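Search articles... Go

Pravano Certified Administrator

The Pravano Certified Administrator, usually shortened to PCA, is a professional credential for people who look after computer backup systems built on the Pravano software. It is issued by Skumon, the company that makes Pravano, and it is earned by passing a written exam and a hands-on lab exam.

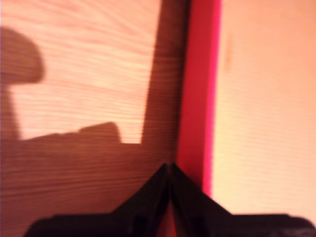
Wood-grain surfaces with a dark shadow and a red strip.

The PCA sits in the middle of the three Pravano credentials. Below it is the Pravano Associate, a lighter exam meant for help desk staff and students, and above it is the Pravano Architect, which deals with the planning of very large systems spread over many sites. Most people who talk about "getting certified in Pravano" mean the PCA, and it is the one that job listings tend to ask for when they ask for anything at all.

Background

Skumon began selling Pravano in 2000 as a plain tape backup program for small offices. In those early years there was no exam of any kind. Customers learned the product from a thick spiral-bound manual and from a telephone support line, and a good many of them came to know the support staff by first name. The manual is still fondly remembered, and older administrators will sometimes bring up its long chapter on tape labeling, which went on for far more pages than the subject would seem to need and which some of them can still recite in part.

As the software grew to cover disk storage, and later virtual machines, the company found that a large share of its support calls came from people who had inherited a Pravano system from somebody else and had never been shown how to restore a file from it. A training course was put together by Kenna Leckie, who was then running the support line, and the course ended with a short paper test. The test was meant only to show the instructor which topics to go over again the next time. Students began asking for a copy of their score to give to their managers, and after a while Skumon started printing a certificate.

The paper test became a proper exam when Jean Kerr took over the training department. Kerr kept most of Leckie's questions on restores and retention, dropped nearly all of the tape material, and added the lab portion. The lab was not popular at first — a number of training partners felt it was too hard to schedule — but it is now the part of the credential that people speak of most warmly.

The written exam

The written exam has 39 questions. Most of them give a short story about a company, with a few lines about its servers and how much data it can afford to lose, and then ask what the administrator should do next. There are also some plainer questions on terms and settings. No notes are allowed, although the testing screen has a built-in copy of the command reference, and candidates are free to look things up in it as often as they like.

The topics are grouped under five headings in the exam guide:

Installing and updating the Pravano server
Backup jobs, schedules and retention rules
Restoring files, databases and whole machines
Storage pools and the catalog
Reports, alerts and everyday troubleshooting

Restoring carries the most weight by a good margin, and it has done so since the days of the paper test. Candidates who have only ever set up backup jobs, and who have seldom had to bring anything back, often find this section harder than they expected. The catalog questions have a reputation too. The catalog is the database in which Pravano keeps track of what it has saved and where it put it, and rebuilding a damaged one involves several steps that have to be done in the right order.

The lab exam

A candidate who passes the written exam can book the lab, which is taken on a remote practice network. The network belongs to a made-up shipping firm called Urquhart, and it has kept that name through every version of the exam, so that people who certified years apart can still trade stories about the Urquhart payroll server and its troubles.

There are 16 tasks in the lab. Some are small, such as changing a retention rule so that monthly copies are held longer, and others take a good deal of patience. One that has appeared in some form in every version asks the candidate to restore a mailbox to a different server from the one it came from. Tasks may be done in any order, and the results are checked by a script at the end, with a person looking over anything the script can't settle. Partial credit is given on the longer tasks.

Candidates are told in the guide to read the whole task list before touching anything. Two or three of the jobs take a long while to run by themselves, and starting them early leaves time for the shorter work. Instructors repeat this advice so often that it has become a bit of a joke in the classroom, though plenty of people still forget it on the day.

Anyone who does not pass the lab must wait 21 days before trying again. The written result stays good in the meantime, so only the lab has to be repeated.

Preparation

There is no required course. Skumon offers a classroom version and a self-paced version of its own training, and both follow the five headings of the exam guide fairly closely. The classroom version spends more time on restores and includes a full practice run on a smaller copy of the Urquhart network. The self-paced version is cheaper and can be stopped and started to suit the student's working day, which makes it the more common choice among people who are paying their own way.

Many candidates build a practice system at home. Pravano has a free edition that can protect a handful of machines, and this is enough to work through nearly everything in the written guide apart from the larger storage pool features. A modest desktop computer with plenty of memory and a spare drive will do the job. The usual suggestion is to set up two or three small virtual machines, back them up for a couple of weeks with different schedules, and then delete things on purpose and try to get them back. Keeping a notebook of what went wrong is a great help, and so is reading the job logs even on days when every job has finished cleanly, as the lab expects a candidate to be comfortable finding a single line in a long log.

The best-known study group is the one at Mundasholm, an online forum for backup administrators. Its members keep a shared list of practice exercises, sorted by topic, and they hold a group study session each May for people planning to sit the exam over the summer. The forum has firm rules against posting real exam questions. Collections of supposed exam questions, commonly called dumps, are sold elsewhere on the web. Using them is a breach of the candidate agreement and can lead to the credential being taken away, and forum members often point out that the answers given in them are badly out of date.

Renewal

The PCA is tied to the major version of the software. When a new major version comes out, holders of the older credential may take a short update exam, which is written only and covers just the new features. Those who let two major versions go by have to sit the full written exam again, though they are excused from the lab. Holding the Architect credential renews the PCA automatically.

The older versions do not vanish from a person's record. They are marked as "legacy" on the Skumon transcript page, and some holders like to leave them on their résumés — particularly consultants, who may still be called in to look after a very old Pravano server in the back room of a business that has never seen a reason to replace it.

Acceptance

The credential is best known among managed service providers, who look after computers for several client companies at once. Skumon's partner program asks each partner firm to keep certified staff on hand, and this accounts for a large part of the people who take the exam. Among in-house staff it is less common, and employers differ a good deal in how much they care about it. The usual complaint is that the written exam leans on product terms that don't carry over to other backup software. The lab is generally thought to be fairer in this respect, because the habits it tests are useful with any product.

See also

Pravano Associate
Pravano Architect
Backup catalog
Retention rule

This article was last edited on 12/19/22.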